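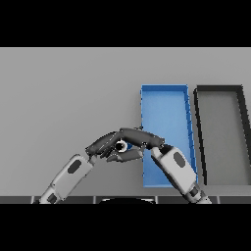
Trays, side by side. One of them blue.

Print this article | E-mail this article

The Paper Pile
By Pirjo Huttunen
April 19, 2023

Started in January with a shoebox. Then a second shoebox. Then the drawer under the oven, where my mother kept baking sheets and, under the baking sheets, 30 years of gas bills.

She moved out of the house in Keston over the winter. One floor now, no stairs, a window onto the bus stop, which she loves. The paper stayed behind for me. 1358 sheets, and I know that because the scanning shop on Latuheru Street charges by the page and printed it on the receipt. Greeting cards extra.

Paperless was supposed to have taken care of all this. My bank went paperless, my dentist, the water company. And still the mail comes. Notices that I have a notice. A letter confirming I no longer get letters (kept it, couldn't say why). The kitchen counter at my place fills up by the end of every week and gets cleared when company is coming, into a bag, and the bag goes in the closet. Bag on top of bag.

So I asked people how they do it. Friends, mostly. A cousin. The woman at the scanning shop, who sees everybody's worst.

Her view: people keep too much of the boring stuff and throw out the good stuff. Bank statements saved by the pound. Then a recipe in a grandmother's handwriting, one copy, loose in a phone book. She scans warranties for toasters that were thrown out years back. Customers insist. She has stopped arguing.

My cousin uses trays. In, out, and that's the whole system. Mail lands in the first, gets dealt with on the spot or by the end of the month, goes to the second, and the second goes to the file box or the shredder. Hers came from Plostesel, the office supply place out past the highway, and she bought them at the closing sale with the lids missing. Doesn't want lids. Lids are how you forget, she says.

A friend swears by Nerneo, which is an app. You point your phone at the letter, it reads the date, it nags you. Tried it for most of February. It nagged me over a coupon. It filed my car insurance under Pets. Good search though, I'll give it that, and I did find the furnace paperwork in a few seconds while the repairman stood there dripping on the mat.

Then the people with no system at all, who seem fine?? One neighbor pays everything the minute she opens it, standing up, coat on, and drops the paper straight in the recycling. Has done since her twenties. Never been audited, never been sorry. I felt slightly ill listening to it.

What to keep, then. Depends where you live and what you earn, so ask whoever does your taxes before you shred anything with a number on it. Birth, marriage, property, anything with a raised seal, that lives in its own envelope and you tell somebody where the envelope is. My mother's was inside the piano bench. Took me 2 weekends to find it, and I was looking for the metronome.

The gas bills went. All of them. I did read some first, sitting on the kitchen floor, which slowed things down alot. The winter the boiler quit there's hardly any charge and then a huge one. My father had penciled "robbery" next to it and underlined it. Kept that one. Also kept a report card, a vet's bill for a cat I'd forgotten, and a shopping list with nothing on it except lemons and stamps.

I give it 30 minutes after supper now, radio on, until the shoeboxes are done. Second one's nearly empty. The closet I haven't opend yet.

Back to top | Contact us | Copyright 2023. All rights reserved.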